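Wed 27 June — Pellstead, shoe rack bench

Right, back on the rack task after a week of fiddling with the data loader. Writing this up before I forget which checkpoint was which.

The question is still whether pretraining on the mixed household set helps the hand cope with the lower shelf. The upper shelf is fine with either policy and I've more or less stopped worrying about it. Going in under the board is where things go wrong, because the fingers have to stay flat on the way in and the policy loves to curl them early. Zaltonard (the pretrained one) got 2,000 demos from the Mutance set and then our own 384 on top. The baseline only gets our 384. Same image size, same action chunk, same everything else, I checked the configs twice this time!

Did the runs by the white wall again, cables all over the carpet as usual. Slippers only today, no lace-ups. I left the cream pair up top and put the grey and the pinky-beige pairs below, so the hand has to choose a pair as well as get to it.

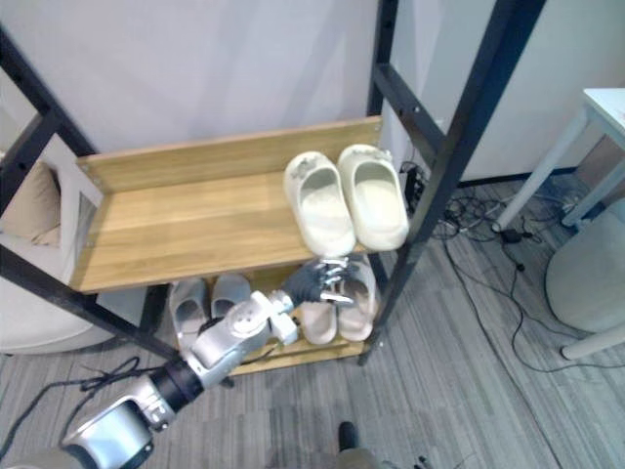
Hand at the lower shelf, fingers out towards the beige pair.

Zaltonard finished 41 runs before I called it a day, and I'm properly pleased with the way it goes in. Much less curling, and it comes in lower, so the knuckles mostly clear the underside of the top board. The baseline still clips it — same spot, same horrible noise — and then sits there dithering until the timeout. Haven't scored the grasps yet so no success rate here, please don't quote one off me.

Odd thing: both policies are worse on the grey pair. My guess is the angle they sit at, as most of our demos have toes facing straight out. Could also be the shadow under there. Need to swap the pairs over and see if the trouble follows the slippers or stays with the left side.

Also tried Illés's smoothing filter at 800 steps of fine-tuning. Looked nice, felt slow, lagged on the way out. Switched it off again.

Next:
swap grey and beige, same checkpoints
score today's grasps from the logs
dig out the November demos, I think some of those had angled pairs
tape those cables down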